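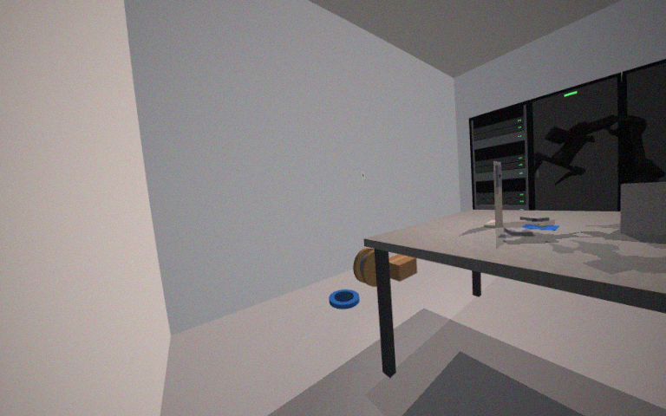 Simulierte Arbeitszelle in Kultach: Tisch, Rack und der Schatten des Roboterarms auf den Schränken. Grafik: Clasdale

Clasdale erweitert Fernsteuerung für simulierte Montagezellen

Der Softwareanbieter Clasdale hat seine Simulationsumgebung Kultach um ein Modul zur Fernsteuerung von Roboterarmen ergänzt. Mit dem Modul, intern Mahuika genannt, führt eine Bedienperson den virtuellen Arm über einen Handcontroller durch eine Aufgabe. Gelenkwinkel, Greiferzustand und Kamerabilder werden synchron aufgezeichnet und dienen anschließend als Trainingsdaten für das Imitationslernen.

Nach Angaben des Unternehmens liegen bislang 2.690 Demonstrationen vor, verteilt auf sieben Aufgabentypen. Sie umfassen das Greifen und Umsetzen kleiner Teile sowie das Ausrichten flacher Bauteile auf einer Tischplatte. Eine Demonstration dauert im Mittel rund 110 Sekunden. Abgebrochene Versuche bleiben im Datensatz, sind aber gesondert gekennzeichnet.

Lage der Teile, Beleuchtung und Kameraposition lassen sich zwischen zwei Durchläufen variieren. Die Steuerbefehle werden dabei getrennt von der Bildausgabe gespeichert. Eine Demonstration kann so nachträglich aus einem anderen Blickwinkel gerendert werden, ohne dass die Aufgabe erneut vorgeführt werden muss. 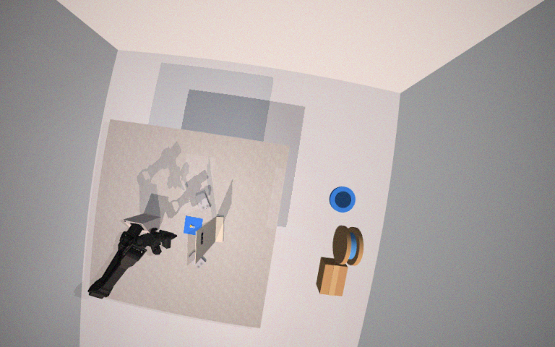
Als schwierig gilt weiterhin die Tiefenwahrnehmung am Bildschirm. »Bei dünnen, aufrecht stehenden Teilen verschätzen sich auch geübte Bediener beim Abstand«, sagt Projektleiter Yogesh Solanki. Der Schlagschatten des Greifers sei oft der zuverlässigste Hinweis. Die Schattenberechnung laufe deshalb auch im Steuerbetrieb mit, obwohl sie die Bildrate senke. Eine Kraftrückmeldung am Controller fehlt bisher und ist für eine spätere Version vorgesehen.

Im Oktober beginnt die Erprobung beim Zulieferer Lostska. Dort sollen vier Arbeitsplätze für die Fernsteuerung eingerichtet werden. Geprüft wird zunächst, wie gut sich in der Simulation trainierte Modelle auf reale Arme übertragen lassen. Ergebnisse will Clasdale nach Abschluss der ersten Testphase vorlegen. Zu den Lizenzkosten machte das Unternehmen keine Angaben.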